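Flomport Music Circle, newsletter of October 5, 2019
From the editor, Sơn Quách

Dear members and friends,

In this item I want to write about our listening library, and after that about the winter concert series, where there are some changes that you should know before you order tickets.

The library has now 2,217 records in the catalog. In February the number was 2,000, so it has grown quite a lot in a short time. The biggest part of the new material came from the Arnaud family, who gave us 175 albums, most of them piano trios and small groups from the 1950s and 1960s. The other 42 came one by one from members. I have listened to many of the Arnaud albums in the evenings, and the condition is very good. Only a few have a noise in the first groove, and on one of them, a quartet session with vibraphone, the second side has a scratch through the ballad. I still recommend it for the fast pieces.
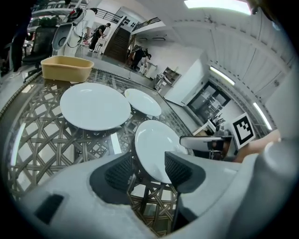

How long can a member keep a record at home?
Three weeks is the normal time, and you can extend it one time if no other member has asked for the same record.

Please write the shelf number in the loan book, not only the title. We have four different albums that are called simply "Trio," and two times already the wrong one was marked as returned.

Now the concerts. The series opens again in the Dumard hall, which has 234 seats. Last year we played in the smaller room upstairs and it was pleasant for the musicians, but many people had to stand by the door during the whole first set. In the Dumard the sound is drier. A trumpet with mute you can hear very clearly up to the last row, but the double bass loses some of its warmth, and for this reason we will put the bass player closer to the wall, as the sound technician proposed to us. I was at the rehearsal and in my opinion it makes a difference, although the drummer did not agree.

The first evening belongs to the Brodier Quintet. Those who heard them before will remember a band with two saxophones and no piano. They have now a guitar player, and the repertoire is also changed. They play fewer standards and more of their own pieces, some of them quite long. I was a little afraid of this, I must admit, because I love how they used to play the old ballads. After hearing the new suite I am calmer. The slow middle part, with tenor and guitar alone, is as beautiful as anything they did before.

The second evening is for singers, and the program is not closed yet. If you sing and you wish to do one or two songs with the house rhythm section, send me the titles and the keys. Please send the key you really sing in. To transpose on the stage is possible for our pianist but he does not enjoy it.

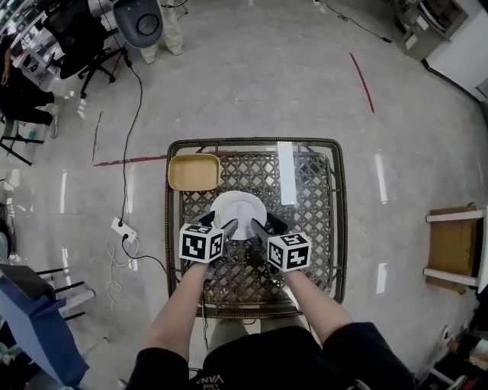

Are the seats in the Dumard hall numbered?
Only the first four rows have numbers, and these are kept for subscribers until fifteen minutes before the music starts.

Subscriptions from last year continue at the same price. If you have moved to another address, please tell me, as three envelopes came back to us after the last mailing.

One correction for the previous newsletter: in the article about cornet and trumpet I wrote that the cornet has a cylindrical tube for most of its length. It is the trumpet that has this, and the cornet is more conical. Two members wrote to me about it and I thank them both.

Sơn Quách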